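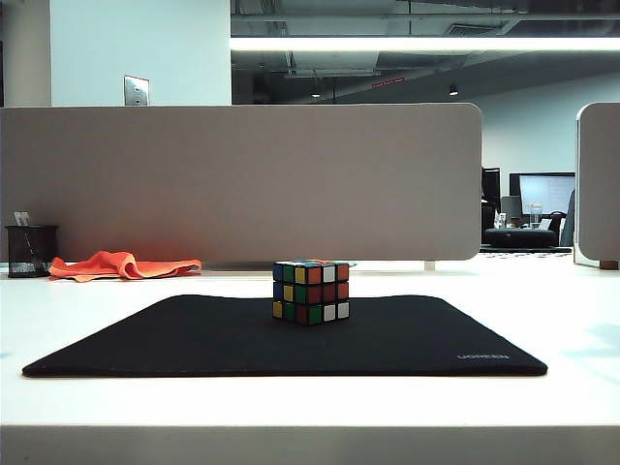
3.2 Setting up the cell and keeping it going

Most of the papers we read before starting this work give the hardware a paragraph and move on, and I can see why, as it isn't the exciting bit. But we lost more days to the cell than to the software, so I'm going to be a bit greedy and take a whole section over it. If you only care about the grasp planner, skip to Section 4 and I won't be offended.

The cell is an ordinary office desk. We did think about asking for a proper bench in the workshop at Plelunitz, with a bolted steel plate and a cage and all the rest, but then every small change would have meant a walk across the site, and I know myself well enough to say that small changes would have stopped happening. So we went for a desk in the open-plan office, among everybody else's desks, and accepted what came with it (chatter, people borrowing our pens, the ceiling lights being on somebody else's switch).

The mat and the cube

The work surface is a black fabric mouse pad, the large sort that covers most of the width of the desk. It went down as a stopgap and it's still there. On the bare white desktop the cube slid whenever a finger touched it before the other one did, and our turns came out short. On the fabric it mostly stays where it's put. The dark cloth also helps the camera, as the white desktop used to throw a glare that swallowed the white stickers whole, and a white square on the lower row was the one we misread most often.

The pad does need looking after. It picks up fluff, and it creeps towards whoever is sitting at the desk, a few millimetres over a long session. I mark its front corners with two dots of pencil on the desktop and push it back to the dots before each block of trials. I also go over it with a strip of parcel tape wrapped round my hand, sticky side out. Vacuuming lifted the corners, so don't do that.

The cube is a standard scrambled Rubik's cube with black plastic between the stickers. We like the black borders a great deal — they give the colour reader a clean edge to find, and when we tried a stickerless cube in February the reader was forever joining two neighbouring squares into one. The cube wears, though. A new one is stiff and gritty, then it has a good long middle age, and then it gets so loose that a face drifts while its neighbour is being turned. We swap it once the drift shows up in the logs, and we never mix results from two cubes in the same block.

The camera

The camera is fixed and looks at the pad from a raised position, so that two side faces of the cube are in view and we get a little of the top as well. We wanted more of the top, obviously. Raising the camera got us that but brought the arm's elbow between lens and cube on every approach, and after a week of fiddling we settled for the lower view and let the arm turn the cube over when it needs to see more.

Calibration is done with a printed board laid flat on the pad. The full routine takes 17 minutes and I've tried hard to make it shorter without any luck. We run it at the start of each day and again whenever someone has leaned on the desk. How do we know someone has leaned on the desk? Before every block the software looks at a small patch at the edge of the pad and compares it with the stored picture, and if the patch has moved by more than 4 pixels it refuses to start. This check has saved us more grief than anything else in the cell, and it took an afternoon to write.

Light and background

The light was the hardest part, and I'm not going to pretend we solved it. The office has long ceiling fittings and no blinds worth the name. Orange and red are the usual casualties: under the ceiling lights alone they sit close together, and on a dull afternoon they swap over. We now take a colour reference from a known cube at the start of each block, and we throw the block away if the reference at the end doesn't match. Out of 70 blocks recorded for the Tavau runs, 17 were thrown away on those grounds, nearly all of them early ones.

The fabric dividers behind the desk help more than I'd expected. They're a dull beige-grey, they don't shine, and they hide most of the people walking past. Things left at the back of the desk don't bother the reader, which crops to the pad before it does anything else, so we stopped being strict about tidying.

Faults and repairs

The repair log from the Laskowska period is in Appendix B. Two faults account for most of it. The first was the fingertip pads on the gripper going shiny, which shows up as a slow rise in half-finished turns. We change both pads after every 40 solves, always as a pair, and wipe them with alcohol in between. The second was the wrist cable, which rubbed against its clip and gave us dropouts that came and went with the pose. I spent days blaming the driver for that one! The Brito clip, which is wider and softer at the lip, has held up so far, though I'd still check the cable by hand once a week.

Before a block, then, the order is: tape the mat, push it to the dots, run the patch check, take the colour reference, home the arm, place the cube. Homing before the reference also works, but the arm then has to be parked out of view, and I kept forgetting.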